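Buying Your First Robot Arm: Questions I Get Asked a Lot

Last updated 14 Sep 2026

I run the automation side of a small shop in Barby, and I've been through the whole business of picking, budgeting and paying for tabletop arms a few times now. People email me the same questions over and over, so I put the answers on one page. I don't sell arms and I don't get a cut from anybody. If something here is out of date, write to me and I'll fix it.

How much should I set aside?

More than the price of the arm! This is the one I end up repeating the most. When we bought our first arm, I put the quote into the budget, got it approved, and then had to go back and ask for more money (twice) because I'd left out the gripper, the mounting plate, the power supply, the guarding and the wiring. None of those were hidden. They were on the second page of the quote under "options" and I just didn't think of them as part of the robot.

What I do now is write down the arm as one line, and then everything it takes to get that arm to pick up one part and put it down somewhere else as separate lines. If the second group comes out cheaper than the arm, I go back and look for what I forgot.

Do I need to buy the arm before I know if it'll work?

No, please don't. Build it in simulation first. You can do a lot with a table, an arm, a part and a free weekend, and it'll answer half of what you were going to ask the sales rep. Can it reach? Is there room for the elbow? Does the gripper come down straight where you need it to, or does the wrist have to twist into some silly shape to get there?

I skipped this on the first purchase and paid for it. The arm we got was fine, but we'd planned to mount it at the back of the bench, and it couldn't reach the front corners with the gripper pointing down. We moved the base, which meant new holes, a longer cable and an afternoon I'd rather have spent doing anything else.

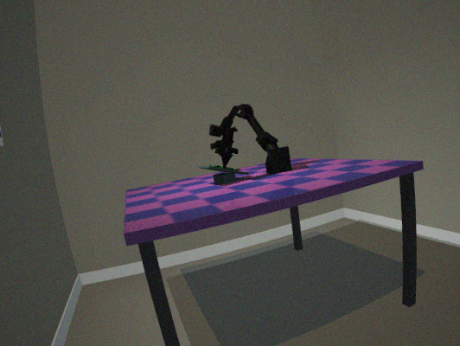

So these days I work out the base position on screen before I ask for a single quote. I move it a little, try the picks again, move it some more. It costs me nothing but time, and when the rep asks what reach I need I can give them an answer with a reason behind it. It also gets you a much better quote, by the way. Vague questions get you the bigger model every time.

Does the simulation have to look nice?

Not at all. Mine are ugly. I don't spend time on materials or lighting unless I'm testing a camera. What has to be right is the size of the table, the size of the part, the height of the base and the limits on the joints. Get the real dimensions off the maker's drawing and don't trust the model file until you've checked a couple of measurements against it. I once planned a full layout with an arm model that was scaled wrong and I was very pleased with it for two days.

What won't the simulation tell me?

Plenty. Grip is the big one. Flat parts are a pain, because you've got so little edge to grab, and a simulated gripper will often hold on to something a real one would drop. Cables are another. In simulation the arm doesn't have a hose flopping around behind it. And dust, and parts that show up slightly bent, and the guy on second shift who leans on the table.

I treat it as a way to rule things out. If it can't reach on screen, it won't reach on my bench. If it does reach on screen, I still want to try the real part on real hardware before I sign anything.

Can I get a demo with my own parts?

Ask! Most sellers will do it if you ship them a box. We sent 44 parts to Jellurmont, the integrator we ended up using, and I made sure the box had the ugly ones in it too. Send your worst parts. If you only send the clean ones you'll get a lovely video and a bad surprise later.

Ask for the video uncut, too. I want to watch the whole run, including the drops.

Should I buy used?

Maybe. I like used for learning and I don't like it for anything a customer is waiting on. The arm itself tends to hold up pretty well. The controller is where I'd worry, so find out whether you can still get a replacement, what software version is on it, and whether the license moves over to you. I've seen a good deal turn into a bad one over a license.

Also get the original mounting hardware and the cables in writing. They have a way of not being in the crate.

One big arm or two small ones?

I went for the small ones and I'd do it again. A second small arm means you've got spares, and you've got something to practice on while the first one is working. But if your part is heavy, that's the end of the conversation, and remember the gripper counts against the payload. So does whatever bracket you bolt between the gripper and the wrist. I keep a scale next to my desk just for this.

What about the table?

Buy a better table than you think you need, or brace the one you've got. An arm throws its weight around when it moves, and a table that feels solid when you lean on it can still shake enough to spoil a pick. We spent money on a heavier bench the second time and I've never once regretted it.

Leave space as well. Once you've added a part tray, a fixture and somewhere to put the finished pieces, the tabletop fills up fast. I lay all of it out in simulation along with the arm, even if the tray is just a plain block with the right outside dimensions.

What software do I need to pay for?

To start with, possibly nothing. There are free simulators that will do everything I've talked about so far. We do pay for Mindbridge now, mostly for keeping layouts and programs together so that I'm not the only person who can find them. I didn't need it for the first arm and I wouldn't put it in a first budget.

Do check whether the arm's own programming tool is included or rented by the year. Yearly fees are easy to miss, and they belong in the running costs, so whoever holds the purse strings sees them up front and not in month 13.

How long does it take from order to working?

Ours took 11 weeks from purchase order to the first good run, and a lot of that was waiting for the gripper fingers. The arm was sitting on the floor in its crate for a good part of it. Order the slow stuff first! Ask every supplier for lead times before you place any order, then put them all on one calendar.

If you need the money spent by the end of the year, don't start asking in December. I did that once, and I bought the wrong gripper because it was the one in stock.

How do I know if it pays for itself?

I start with how many parts a day we'd need it to handle for the thing to make sense. On our current setup that was 1,000, and I wrote the number at the top of the plan so we couldn't fudge it later. Then I time the cycle in simulation and slow it down, since the real one never runs flat out. I use 70 percent of simulated speed for planning. You might do better than that, but I wouldn't promise it to your boss.

Put your own hours in there too. I left mine out of the first budget like I was free. Setting up, fixing, showing people how to restart it after a jam - it adds up, and it doesn't go to zero after the first month either.

What about safety?

Get a proper risk assessment done and pay for it. "Collaborative" on the brochure is about the arm, and your gripper and your part might have sharp edges that the brochure has never met. Budget for guarding from the start. If the assessment says you don't need it, great, you've got money left for fingers.

Who trains the operators?

We sent two people to the course at Saavedra and kept the rest in-house. The course was good, though it went by quickly, and what helped most was having a simulated copy of our own cell to mess with afterward. You can crash that all day long and it costs nothing. Ask whether training is in the quote, and if it is, ask how many seats and whether it expires. Ours did.

Can you look over my quote?

Sure, if you take the prices off first. I mostly look at what's missing. Tell me what the part weighs, how big your table is and where you want the base to go, and if you've already got a simulated layout send that along too. It may take me a while to answer when we're busy.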